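`zallar` is the tabletop half of our pick-and-place stack: it takes rendered camera streams, works out where things are, and hands the planner something it can act on. The other half is `gronow`, which owns the arm and all of the opinions about the arm. If your problem involves joint limits, you want that repo, and good luck to you.

Maintained by Letay Wako. Walid Matar wrote the original planner bridge and still answers questions about it, usually with a link to the line you should have read.

## Install

```
git clone --recursive zallar
cd zallar
make env
make check
```

Forget `--recursive` and you get an empty `assets/` folder and an error about a missing quaternion. The error is wrong. Fetch the submodules.

## Running it

```
zallar sim --cell ekmont --seed 4
zallar perceive --out runs/latest
zallar plan --task tasks/clear_plate.yaml
```

Start them in that order, in separate terminals. `perceive` waits politely for the simulator. `plan` does not wait for anybody and will cheerfully produce a plan for a table with nothing on it.

## Configuration

| key | default | notes |
|---|---|---|
| `view_timeout_ms` | 500 | how long the fuser waits for a late view |
| `max_replans` | 10 | after this it gives up and writes a log |
| `min_views` | 2 | setting this to 1 is allowed, like many bad ideas |
| `surface_model` | `perforated` | `flat` is faster and will hurt you later |
| `crate_walls` | `solid` | collision only, see below |

## Perception notes

**The holes.** A perforated table is a lovely thing to bolt a robot to and a miserable thing to segment. Early versions proposed grasps on the holes. The `perforated` surface model fits the grid once at startup and subtracts it, which works until something moves the table. Please don't move the table.

**The crates.** Mesh walls let the table show through, so the depth you get depends on which bit of plastic the ray happened to hit. We keep the mesh for rendering and swap in solid walls for collision checking. The planner is a little more timid near crates as a result - fine by us.

**The white board.** White on pale gray with a thin shadow for an edge. The detector finds it from the wide view and then loses interest up close. Fusion carries the wide estimate forward until something better turns up.

**The arm itself.** Robot parts get masked using the joint state. The mask is padded, so small objects right next to the robot can vanish for a few updates. They come back.

## Views

Both renders come from the `ekmont` cell. The first is a close view with the crate, the board and the robot's button panel; the second is the wide view of the whole cell.
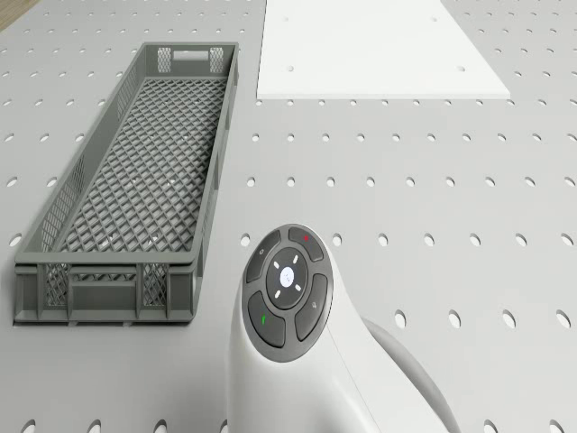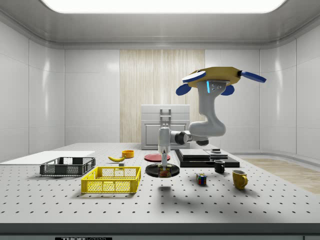 ## Known issues

- Bananas are reported with the stem at either end, apparently by mood. Harmless unless your task file cares.
- The Rubik's cube pose is correct up to a rotation. Anyone who needs the actual face order is welcome to open a pull request.
- Mug handles sometimes get their own object ID. `merge_handles: true` fixes this and occasionally merges the mug with its neighbor - pick your poison.
- `zallar plan --dry-run` still writes to `runs/`. It has always done this, and at least one script at Hutier now depends on it.

## Contributing

Run `make check` before you push. Changes to the surface model go to Letay for review, changes to the bridge go to Walid. New task files need a seed that passes and, if you have one, a seed that doesn't.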